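Drurkgate Aquatic Center to Reopen Its Competition Pool After Filtration and Deck Work

DRURKGATE, 3 November 2018 – The Drurkgate Aquatic Center will reopen its competition pool to swim teams and the public this month, following a shutdown that began in August. The work replaced the pool's circulation pumps, rebuilt the filter room, and corrected the position of the touchpad brackets at the turning end.

The competition pool is the larger of the two pools at the center. It is used by the high school teams, the masters group, and the Drurkgate age-group club, and it is open for lap swimming on mornings when no meet is scheduled. The smaller teaching pool stayed open during the work and kept its usual lesson timetable.

The old pumps had been in service since the building opened. Over the past few seasons they had needed frequent repair, and parts had become hard to find. The center has replaced them with new Wilo pumps, which are mounted on separate concrete bases so that one can be taken out for service while the others keep running. The piping between the pumps and the filters was also replaced, along with the valves and the flow meter.

Wijesinghe Pool Contractors carried out the mechanical work. The company also drained the pool, repaired loose tile along the gutter line, and regrouted the wall at the turning end.

"The water had been cloudy by the end of a long meet, and the coaches told us so," said Anjani Pelupessy, aquatics manager at the center. "The new system moves more water through the filters. We ran it day and night before we let anyone back in, and the readings have stayed where they should be."

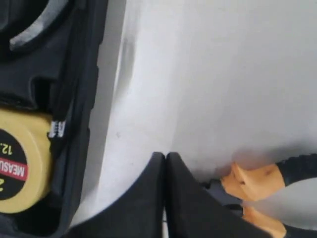

Pool length was the other main item in the project. A competition course has to measure its full distance with the touchpads in place, and the regrouting and the new brackets meant that every lane had to be measured again. A hand tape measure like the khaki-yellow one in the black foam case insert is fine for setting brackets and checking deck clearances, but the certified length of each lane has to come from a survey. That survey was done after the pool was refilled, and each lane was measured at both walls. All lanes met the required length. The signed report is on file at the center's office, and visiting teams may ask for a copy when they enter a meet.

The starting blocks were removed during the work and have been put back with new anchors and new non-slip tops. Backstroke ledges can now be fitted in every lane. The lane lines were cleaned and restrung, and broken discs were replaced.

On deck, the contractor recoated the walkway on the bleacher side and moved two drains that had let water collect near the timing table. Bleacher seating has not changed. The center has added 88 lockers in the hallway between the team rooms and the deck. They take a standard padlock, which swimmers need to bring with them. Locks left on overnight will be removed.

The city approved the project last winter as part of its parks and recreation capital plan. A grant from the Plerero Fund paid for the lockers and the new block tops. Admission prices for lap swimming and open swim will stay the same through the end of the season.

The first event in the reopened pool will be the Plerero Fall Invitational, a short course meet for age-group swimmers. The meet will be run in three sessions, with the distance events in the last one. Entries in the 800 freestyle relay are limited to two teams per club. Warm-up lanes will be assigned by club, and the assignments will be posted at the team entrance. Coaches should check in at the timing table before warm-up begins.

"We moved our home meets to other pools this fall, and the families did a lot of driving," Pelupessy said. "The teams are ready to be back in their own building. The high school group gets the first practice slot, and lap swimmers will have the pool the next morning."

Lap swimmers should note some changes to the timetable. Morning lap swim will use the lanes closest to the windows, and the club will use the others. Evening lap swim will start after team practice ends. The dive team will continue to train in the deep end, and those lanes will be closed while the boards are in use. The full timetable is available at the front desk.

Passes that were paused during the shutdown will restart when the pool opens, and the lost time will be added to the end date. Pass holders do not need to do anything. Anyone who bought a pass during the shutdown for use in the teaching pool may now use it in both pools at no extra charge.

Questions about passes, lane rental, or meet entries can be directed to the front desk at the Drurkgate Aquatic Center during open hours.

Recent News

Teaching Pool Adds Evening Lessons for Adults
Lifeguard Certification Course Open for Registration
Masters Group Announces Winter Practice Times
Parking Lot Restriping at the Aquatic Center
Drurkgate Age-Group Club Names Team Captains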